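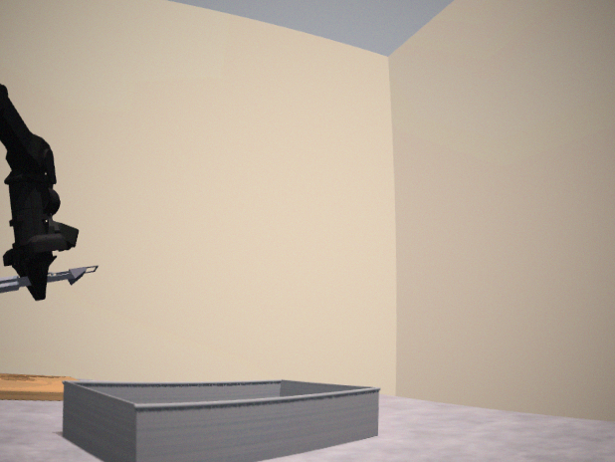
How often should you redo the tool offset on a small pick-and-drop cell? Every time the fingers come off, even if you put the very same ones back on in the very same holes.

I wish I had taken that to heart back in January, when I first started looking after our little cell at Cullel. The job isn't glamorous. One black arm picks up long, skinny metal parts, carries them over, and lets them go into an open gray bin. I keep a simulated copy of the whole thing on my desk computer (table, bin, walls, the works) and I try every change there first, with a cup of coffee and nothing expensive to bump into.

Long parts are fussy, as anybody who has carried a ladder through a doorway will understand! The gripper holds them somewhere along the middle, and both ends go wandering off into space where the arm has no idea they exist. So the first thing I do after a finger change is measure the drop from the flange to the fingertips. Ours should come out to 122 mm. Last week it was off by just enough to bother me, and I found a bit of grit behind the left finger. I wiped it off, snugged the screws, measured again, and felt much better about life.

Next comes the bin. I teach the release point with an actual part in the fingers, never with them empty, and I leave 30 mm between the lowest bit of the part and the rim on the way over. The folks at Brovport, who supplied our fingers, like more room than that, but our cycle is tight and I've had good luck with mine.

Then I run it slowly. I do 27 picks at a crawl, which is one full tray for us, and I stand there the whole time with my hand by the stop button. After that it goes up to 60 percent speed and I let myself sit down. Full speed waits until after lunch.

I also write the new offset on a strip of tape stuck to the controller door, right under the old one. My handwriting is terrible but I've been grateful for that tape more than once. The finger pads are due next, and I still have to decide whether to order the same ones again or try the softer kind from Lagman.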